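Intro to Surveying, Handout 4: Control Points

Last time we ended with the question everybody asks sooner or later: measured from where? I love this question! Every distance, angle and height in a survey hangs on a few points that we agree to trust, and we call those points control.

A good control point is easy to find again, hard to disturb, and small. Small matters more than you'd think. A fat post is fine for spotting from the road, but you can't center an instrument over it, so we look for a fine mark: a punched dot, a nail head, the spot where two lines cross.
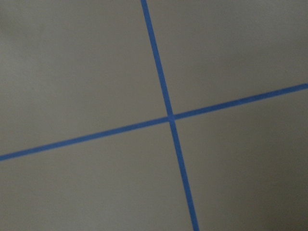 Now for the Oldale exercise (my favorite of the whole term). The old Skikden survey set its first point on the hill and gave it an elevation of 2,746 feet. Starting there, you'll run a level loop through 9 stations and come back to the same point. Your heights should close on the number you began with. They won't, quite, and that leftover bit is the misclosure.

Before next class:
Read the March field notes from Cendunik.
Work out the misclosure for each leg.
Bring a pencil, please. Pen smears in the rain!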